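Why does the night sky look dark if there are so many stars?

Neusa Medeiros
Asked in September

I have been reading a popular book on cosmology and got stuck on the chapter about Olbers' paradox. The author says that if space went on forever and was evenly filled with stars, every line of sight would end on a star and the whole sky should be as bright as the Sun. I don't follow this. Surely the far stars are too faint to matter? And if dust is in the way, doesn't that settle it? I live outside Clurnside, where the sky is fairly good, and it looks very dark to me.

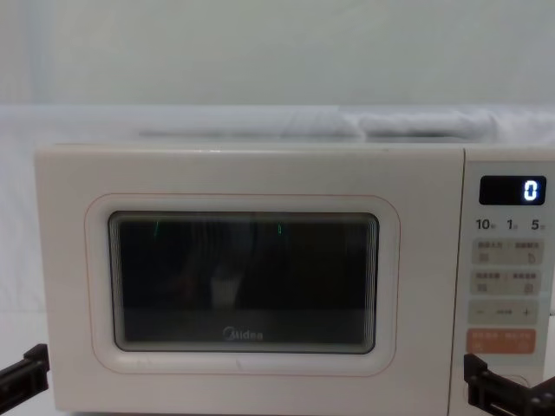
I did try to work it out on paper. A star twice as far away gives a quarter of the light, so I expected the total to fade to nothing quite quickly. The book says it doesn't, and gives no sums.

Washington Brito

You have half of it. Now count the stars as well. Think of space as a set of thin shells with us in the middle, all equally thick. A shell 2 times as far away has four times the area, so it holds four times as many stars. Each one gives a quarter of the light. The two effects cancel and every shell sends us the same amount. With endless shells the total keeps growing until the nearer stars cover up the ones behind them, and by then the sky is full.

Dust doesn't help. It would soak up starlight, warm up and in the end give out as much energy as it took in.

The main way out is that the universe has an age, nearly 14 billion years. Light from beyond a certain distance hasn't had time to get here, so we only receive light from a limited number of shells. Stars also don't shine forever.

The expansion matters too. Light from very distant galaxies is stretched to longer wavelengths and arrives with less energy. The glow left over from the hot early universe really does come from every direction, but it has been stretched by a factor of more than 1,000 and now reaches us as microwaves, which our eyes can't pick up.
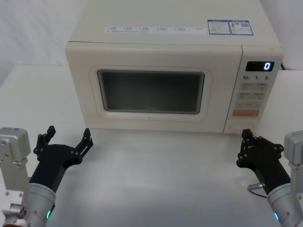 Sânziana Cozma

Agree with most of this, but the stretching is the smaller part of the answer where starlight is concerned. The limited age does most of the work. Even in a universe that wasn't expanding, if the stars had only been shining for that long, the night sky would still be dark.

Ronaldo Barbosa

its because space is a vacuum so theres nothing for the light to bounce off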